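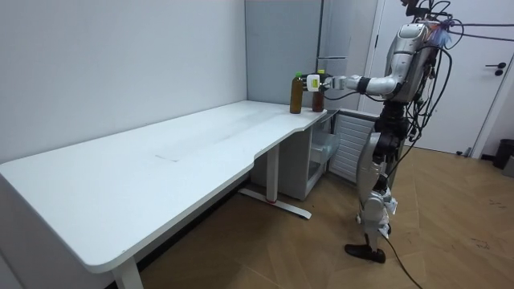
**kozma_kid:** Marloes says it's the wrist, and I'd put money on her being right. Same thing bit us in September with the arm on our Clasow. Fine all morning, then halfway through a reach the grip let go by itself. No error, nothing in the log!

**softwood_sue:** Which firmware though? I'm on 107 and mine has never dropped anything (touch wood). My bet is a cable getting tugged when the shoulder comes forward.

**kozma_kid:** 107 as well. I swapped the cable, first thing I tried. It still let go 3 times out of 12.

**benchmonkey:** Three out of 12 is grim. Ours did it with full bottles too, never with empties, so I'd look at the grip force before anyone starts unscrewing wrists. The Clandent default is set for light stuff and I reckon it's simply too low for a full bottle of tea.

**Marloes Mertens:** I did try that, I put the force right up and the bottle still went. You can hear a click just before the fingers open, which sounds to me like the brake losing power for a moment. Also please don't go cranking the force up with your hand anywhere near it. I got my thumb pinched on Soltwood's old unit and the nail was black for weeks.

**benchmonkey:** Ouch, fair enough. Ours never clicked, so maybe we had a different fault altogether.

**softwood_sue:** Still saying cable. A new one can be routed just as badly as the old one! Give it some slack at the shoulder and run it again, it's a 9 minute job.

**kozma_kid:** More like an hour with my hands, but ok, will do it tonight. Where's the stop button on everybody's setup, by the way? Mine's on the far wall and I had to run round the desk to get to it, which I didn't enjoy one bit.

**Marloes Mertens:** Move it before you do the cable, please. Mine hangs round my neck on a lanyard.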